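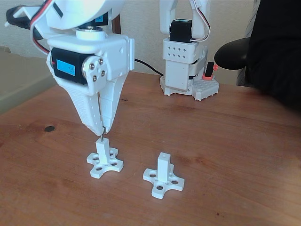

Pin above post: a small white gripper arm over two 3D-printed parts on a wooden table.

Can a machine do your small bench jobs yet?
Workshop tips, June 2020

Putting a thin pin into a small hole is the kind of chore people hope to hand off first. A desktop arm can do some of it, if you set up the bench for the arm. Here is what we have learned at the Purncombe shop.

Fix the part down. A person holds the base with one hand and pushes with the other. A single arm can't. If your part has holes in its base, like the cross-shaped ones in the photo, screw it to a board or drop it over pegs.

Mark where things go. Use masking tape or a pencil line and put each part back in the same place every time. Most of our misses came from a part that had been bumped.

Open up the hole. A light chamfer with a countersink bit helps more than any change to the program. On printed parts, clear out stringing before you start.

Check the grip. Long printed fingers flex a little, and a smooth metal pin can turn between them. A strip of thin rubber inside the tips is worth trying.

Go slow on the last bit. Move quickly to a point above the hole, stop, then come straight down.

Tie back the wires. Servo leads catch on things. Leave enough slack for the full reach and check it by hand with the power off.

Tighten the screws. Servo horns work loose. We go over ours every 34 runs.

What about the rest of the house or shop? Sorting screws by size works fairly well if they are spread out. Sweeping a flat floor is fine. Folding shirts, scrubbing pans and finding a dropped washer are still jobs for you.

For a dozen parts, do it by hand. In January we had 700 to fit for the Prernen order, and the setup time paid off. Keep a tray beside the arm for the rejects and finish those yourself.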